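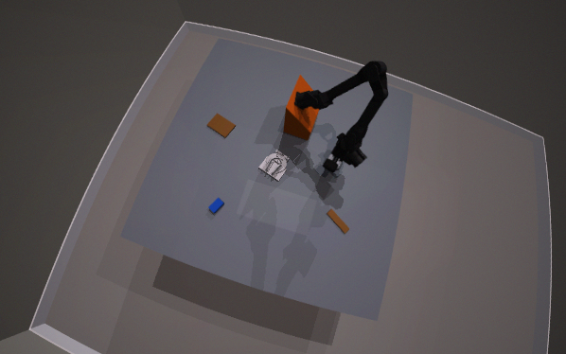
그림 3. 작업면과 그 둘레의 테두리. 컴퓨터 렌더링.

3. 재료 및 방법

3.1 시료의 준비

본 연구에서 사용한 사과 퓌레는 단일 품종에서 얻은 것으로, 수확 후 저온 저장을 거친 과실을 세척, 박피, 제심한 뒤 증기로 가열하여 제조하였다. 가열 후 과육은 체로 걸러 섬유질 덩어리를 제거하였고, 동일 배치에서 나온 퓌레를 모두 합쳐 균질화하였다. 배치 간 편차를 줄이기 위해 가용성 고형분 함량을 굴절계로 측정하고, 목표 범위를 벗어난 배치는 실험에서 제외하였다. 첨가당은 사용하지 않았으며, 갈변 억제를 위해 아스코르브산만을 모든 처리구에 같은 농도로 첨가하였다.

퓌레는 밀폐 용기에 담아 냉장 보관하였고, 건조 실험 전날 꺼내어 실온에서 평형에 이르도록 하였다. 보관 중 상층에 분리된 액은 버리지 않고 다시 혼합하였다. 예비 실험에서 이 액을 제거한 시료는 건조 초기의 수분 감소 속도가 뚜렷이 달라졌으며, 이는 Frei의 선행 보고와 방향이 일치한다.

3.2 건조 조건

건조는 강제 대류식 건조기(Kuster)에서 수행하였다. 퓌레는 실리콘 시트를 깐 얕은 트레이에 펴 발랐고, 초기 두께는 3 mm로 통일하였다. 두께는 트레이의 중앙과 네 모서리 부근에서 측정하였으며, 측정값의 편차가 허용 범위를 넘는 경우 다시 펴 발랐다. 트레이 가장자리에서는 표면장력의 영향으로 시료가 약간 두꺼워지는 경향이 있어, 분석용 절편은 가장자리에서 30 mm 안쪽의 영역에서만 채취하였다.

처리구는 건조 온도와 풍속의 조합으로 구성하였다. 각 조건의 실험은 동일한 순서로 진행하지 않고 무작위로 배정하였으며, 건조기는 시료를 넣기 전에 설정 온도에서 충분히 예열하였다. 배기구의 상대습도는 습도 센서(Wanix)로 연속 기록하였다. 외기 습도의 영향을 완전히 배제할 수는 없었으나, 6월에 수행한 예비 실험과 본 실험의 대조구를 비교한 결과 건조 곡선의 형태에는 차이가 나타나지 않았다. 다만 종료 시점의 수분 함량은 예비 실험에서 다소 높았고, 이에 따라 예비 실험의 자료는 모형 적합에 포함하지 않았다.

시료의 질량은 10분 간격으로 기록하였다. 트레이를 꺼내어 칭량하는 방식은 문을 여닫을 때마다 내부 온도가 떨어지는 문제가 있으므로, 건조기 상부에 설치한 저울에 트레이를 매달아 측정하였다. 송풍에 의한 양력은 빈 트레이를 같은 풍속에서 칭량하여 보정하였다. 건조는 연속한 측정값 사이의 질량 변화가 저울의 분해능보다 작아질 때 종료하였다.

3.3 수분 함량 및 수분 활성도

초기 및 최종 수분 함량은 진공 오븐법으로 구하였다. 당 함량이 높은 시료를 상압에서 가열하면 과당의 분해로 인한 질량 감소가 수분 손실로 잘못 계상될 수 있어 감압 조건을 택하였다. 시료는 해사와 혼합하여 표면 피막의 형성을 막았고, 항량에 도달할 때까지 건조하였다. 수분 함량은 건량 기준으로 표시하였다.

수분 활성도는 냉각경식 측정기(Fongate)를 사용하여 25℃에서 측정하였다. 측정기는 매일 포화 염용액으로 점검하였다. 건조된 시트는 내부와 표면의 수분 분포가 균일하지 않으므로, 절편을 밀폐 용기에 넣어 하룻밤 둔 후 측정하였다. 평형화 시간을 더 늘려도 측정값은 유의하게 변하지 않았다.

3.4 기계적 특성

시트의 인장 강도와 파단 신율은 물성 측정기(Morix)로 측정하였다. 시험편은 아령형 칼로 절단하였고, 절단면에 균열이나 기포가 확인된 시험편은 폐기하였다. 시험편의 두께는 마이크로미터로 세 지점에서 측정하여 평균값을 단면적 계산에 사용하였다. 그립에서 미끄러지거나 그립 부근에서 파단된 시험편의 결과는 제외하였다.

시트의 물성은 주위 습도에 민감하다. 시험편은 절단 직후 항습 데시케이터로 옮겼고, 꺼낸 뒤 가능한 한 빨리 측정하였다. 부착성은 별도의 시험편을 같은 하중으로 스테인리스 판에 압착한 다음 박리에 필요한 힘으로 평가하였다.

3.5 건조 모형과 통계 처리

수분비는 각 시점의 수분 함량에서 평형 수분 함량을 뺀 값을 초기 값과의 비로 나타내었다. 건조 곡선에는 Newton, Page, Midilli 모형을 적용하였으며, 매개변수는 비선형 최소제곱법으로 추정하였다. 초기값에 따른 국소해를 피하기 위해 서로 다른 초기값에서 추정을 반복하였다. 모형의 적합도는 결정계수, 평균제곱근오차 및 잔차의 계통적 경향을 함께 검토하여 판단하였다. 매개변수의 신뢰구간은 2000회의 부트스트랩 재표본으로 산출하였다.

유효 확산계수는 무한 평판에 대한 Fick 제2법칙의 해에서 첫째 항만을 취하여 구하였다. 이 해는 두께가 일정하다고 가정하지만 퓌레는 건조 중 수축한다. 따라서 초기 두께를 사용한 값과 수축을 보정한 값을 모두 계산하였으며, 4절의 논의는 보정값을 기준으로 한다. 수분은 윗면으로만 이동하는 것으로 가정하였고, 실리콘 시트를 통한 손실은 무시하였다.

처리구 간 차이는 이원 분산분석으로 검정하였고, 유의한 경우 Tukey 검정을 실시하였다. 유의수준은 0.05로 하였다. 등분산 가정이 충족되지 않은 부착성 자료는 로그 변환 후 분석하였으며, 표에는 역변환한 평균을 제시하였다.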